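7.4 Fault 171: Gripper stops above a soft item

This fault appears when the Lobo controller feels a force on the gripper before the fingers reach the programmed depth. It happens most with cloth, gloves and other items that fold. The arm stops and holds its position.

CAUTION: The arm is still under power after fault 171. Do not put your hand in the bin before step 2 is finished.

1. Press the stop button on the pendant. Wait for the red lamp.
2. Turn the key to MANUAL and take the key with you.
3. Look at the cable bundle on the arm from both sides. If a tie is open or a cable is pulled tight, do not move the arm. Call service.
4. Jog the arm straight up at 5 percent speed. Do not turn the wrist during this movement, because the finger wires can catch the cloth.
5. Check that the clamps still hold the bin. If the bin has moved, repeat the calibration in section 4.

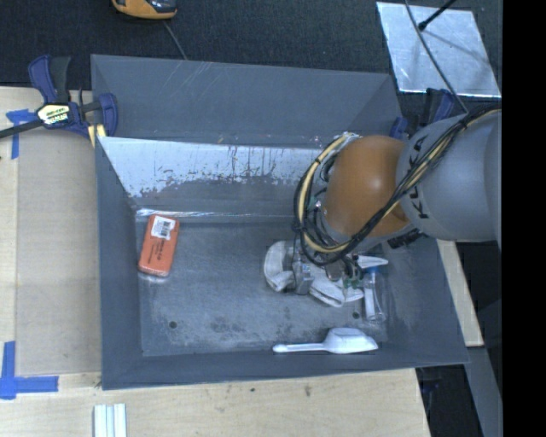 Hollis Ferreira adds that step 5 must be done also when the bin seems to be in its place, as a shift of 2 mm was enough to bring the same fault again in April.

6. Put the cloth item flat on the bin floor, away from the walls.
7. Clear the fault and start one pick in slow mode.

Note: If the fault comes back with the same item, write down the item and the force value from the log. Do not raise the force limit by yourself.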